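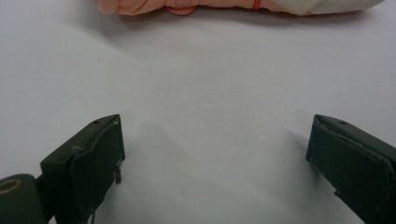

carryonly_maybe

Trying to do 14 days out of one carry-on and losing the fight. The bag is a Florine 2-wheel, the smaller one, and Penico (the airline) got strict about sizes at my airport in March so I can't just stuff it till it bulges like I used to. Everyone says roll everything. OK, so I've been rolling. But look how wrinkly that peachy pink one along the top comes out, gathers and creases all over, and I don't even know if you'd call that rolled or just bunched up. I have one dinner and a half day work thing in the second week and can't show up looking slept in. So do I fold, roll, buy those compression cubes, what? Hotel in the first place (Ofori, small town, up at 4000 feet so cold at night) has no iron, I called. Second place is a rental near the coast, no idea about an iron, host hasn't answered. Flight is 2774 miles with one change if that matters. It's the temperature thing that's killing me, I need a coat kind of layer for week one and basically nothing for week two.

Not checking a bag. Please don't say check a bag. They lost mine last time and I got it back the night before I flew home.

Stuff I'm set on bringing: 2 pairs of shoes (wearing one), rain shell, sweater, laptop and charger, contact lens stuff. Everything else is up for debate.

Posted in Travel and Packing, 977 views

windowseat_or_nothing

Did almost this exact trip type last fall, cold then warm, one bag. Long answer sorry.

Rolling is fine for knits, tees, underwear, pajamas, jeans. It's bad for anything woven and thin. People say rolling stops wrinkles, it doesn't, it just moves them. If you roll, lay the thing completely flat first, smooth it with your hands from the middle out, fold the sleeves in, THEN roll slow from the bottom hem. Most of the creases get made before you even start because the fabric was bunched up underneath. Tight but not strangling.

For the dinner outfit do the bundle thing. Put your nice stuff down flat in the empty bag first with the ends hanging out over the sides. Pack the soft knits in the middle as a sort of pillow. Then fold the hanging ends over the top, one at a time, left then right then bottom. No sharp folds anywhere because everything is wrapped around something squishy. Downside, you have to take the whole thing apart to get at your socks. So put what you need the first night in the outside pocket.

Cubes: I own the Ferari ones with the second zipper. They work for space. They also press wrinkles in like a sandwich press, so I use them for underwear and sweaters only. One medium, one small. Don't buy the six pack, you will end up carrying air. And watch the weight! Cubes make it easy to fit more than you can lift, my bag fit the sizer fine and then flunked the scale.

No iron: hang it in the bathroom while you shower, door shut, fan off, 15 minutes, then pull down gently on the hems with damp hands. Works on most things. Does not work on linen. Nothing works on linen, leave it home.

Cold week: don't bring a coat. Thin long underwear top, sweater, rain shell over. I was out at 6 am in frost wearing that and was ok as long as I kept moving. Long underwear rolls down to nothing and in week two it's your pajamas. Hat and gloves go in the shoes. Wear the bulky shoes and the sweater on the plane, you'll roast at the gate, whatever, tie it round your waist.

What I actually wore, for tops: four tees, one button up, the sweater. Bottoms: jeans on the plane, one lighter pair, one pair of shorts. Washed in the sink at the halfway point. I packed more than that and never touched the rest.

carryonly_maybe

This is super helpful, thank you. Didn't know the bundle thing had steps, I saw a picture once and it looked like origami. Does sink washing dry overnight? Ofori is supposed to be humid even tho it's cold.

windowseat_or_nothing

Depends what it is. Thin tees yes, jeans no way, cotton socks maybe. Trick is the towel, lay the wet shirt on a dry towel, roll the two up together and kneel on it. Gets a crazy amount of water out. Then hang it near the heater but not on it. If you can, hold off and wash at the rental instead, warmer there and you might have a real machine. Bring a few feet of cord, hotel showers never have enough hooks.

tumblelow

just check a bag lol

carryonly_maybe

Sigh.

mudroomguy

Mostly agree with the above, disagree on bundling. Tried it twice and both times security wanted to see inside and the whole thing got undone on a metal table with a line behind me. Never again. What I do is the dry cleaner bag. Thin plastic, the kind that comes over a hanger. Lay the shirt on it, fold both together in thirds, slide it in flat right on top of everything right before you zip. Plastic lets the fabric slide instead of creasing. Free if you know someone who gets thier stuff dry cleaned. Tissue paper works too but tears.

Also take it out of the bag the minute you get to the room. Not after dinner. Sitting in there overnight is what sets the creases, more than the flight does. The flight length won't matter.

On what to bring for the work thing, pick fabric first and looks second. Scrunch the sleeve in your fist for a bit and let go. If it looks like a paper bag, it stays home. Dark colors hide it better, pale ones show every line. Patterns hide it best. I've got one ugly checked shirt that has been to maybe a dozen of these half day things and always looks ok.

Your Florine, is it the one with the handle bars running down the inside? If so you get ridges in the bottom. Fill the gaps between the bars with socks first to make it level, then start packing. Gains you a good bit of room as well. And measure it with the wheels on, the size on the tag is for the bag part only on some of these. Penico counts wheels. Ask me how I know.

carryonly_maybe

Yes, it has the bars. Going to try socks in the gaps tonight and do a full test pack, then the fist test on the pink one, which I'm pretty sure it fails. Will measure with wheels. If the host ever writes back about the iron I'll update.

Edit: host wrote back. There's an iron. No board. Towel on the kitchen table I guess, so work outfit can get pressed there and I only need to worry about the dinner. Did the test pack, everything in but the second pair of shoes. Still working on the shoes.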